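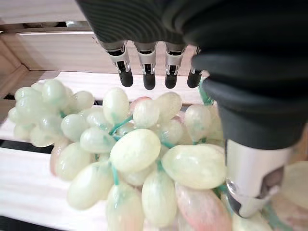

**Seal pups at Banbridge Cove – should the north end stay closed through March?**

**rathjen_e**

The rope line at the north end of the cove was due to come down at the end of February. It's still up. The sign now says the closure runs through March, and it covers 900 feet of beach, from the boat ramp to the first big rocks. I walk there most mornings and I'd like to know who decided this and what they're basing it on.

I'm not against closing it. I've seen people walk right up to a pup to get a picture and I've said something to them more than once. But a closure that gets extended without a word makes people stop paying attention to it. Two men stepped over the rope in front of me this morning and neither one looked at the sign.

Edeltraud

### Re: Seal pups at Banbridge Cove

**uwe_o**

The harbor office extended it. I called and asked. There are 2 pups still using that stretch, one of them late and small, and the mother of the small one was coming in at night. They want to wait until it's feeding by itself. The notice is on the board outside the office, if you can read it through the condensation.

I agree they should have put it somewhere people look.

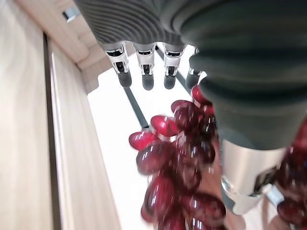

*Dark red grapes, close up*

### Re: Seal pups at Banbridge Cove

**plomine_till**

I don't think one small pup is a reason to close the whole north end. The distance rule says 50 yards. You could rope off a circle that size and move it when the animal moves, and people could still get to the ramp. I launch a kayak there. Right now I have to carry it down from the Arsenault lot, and that path is bad when the tide's been up.

Also, the seals on the outer rocks get buzzed by tour boats all summer and no one closes anything for that. If the office cares about disturbance it could start there. I wrote to them about it last year and got a form letter.

### Re: Seal pups at Banbridge Cove

**anneliese.s**

Till, moving the rope every time the pup moves means someone walking up to it every time it moves. That's the disturbance you're trying to avoid. A pup that gets pushed back into the water before it has rested burns fat it can't spare. If it happens a few times a day it ends up in rehab, and the nearest place with a free tank is the one in Rilis.

I helped carry crates for a release down there. It took four of us and a van, and the animal had been in for weeks. Leaving the beach alone is a lot less work.

On the tour boats you're right, and I'd sign a letter.
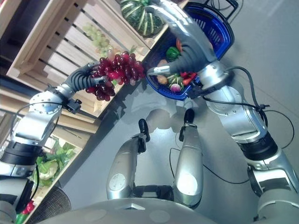 ### Re: Seal pups at Banbridge Cove

**plomine_till**

You wouldn't have to walk up to it. You'd set the stakes from the far side and leave a gap. They do it that way at other beaches.

But fine, I take the point about the small one. What I want is an end date that means something. "Through March" was "through February" when I planned my season.

### Re: Seal pups at Banbridge Cove

**mwiegand**

A few things from someone who stands at that rope a lot.

- The pup is usually above the tide line, close to the wrack. It looks like a rock. People who step over the rope often don't know it's there until it lifts its head.
- A pup alone on the sand hasn't been abandoned. Please don't pour water on it, feed it, or put a towel over it. Call the number on the sign and stay back.
- Dogs are the biggest problem by far, including the ones that "never bother anything." Keep them on a leash from the parking lot down.
- The petition to keep the cove open year-round has 547 names on it. I read the text and it doesn't mention seals once.

I'd rather have the closure a few weeks too long. I also think Edeltraud is right that the sign needs a line saying why. I've asked for that and was told to put it in writing, so I will.

Malte

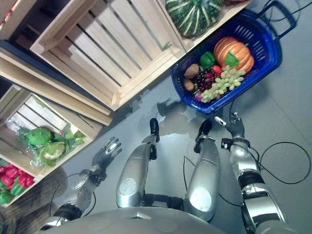
### Re: Seal pups at Banbridge Cove

**rathjen_e**

Thanks, Uwe and Malte. That's all I wanted to know. I signed that petition, by the way, because the woman at the table told me it was about the parking fee. I'll ask to have my name taken off.

Malte, if you send me your letter I'll add mine. I'd ask for the reason on the sign, plus a second sign at the ramp, where people come in with dogs. The one they have faces the wrong way if you come from the Arsenault lot.

### Re: Seal pups at Banbridge Cove

**plomine_till**

Put the tour boats in it and I'll sign too. I still think 900 feet is too much.

### Re: Seal pups at Banbridge Cove

**anneliese.s**

Separate letter for the boats, Till. The harbor office doesn't license them. I can look up who does tonight and post the address.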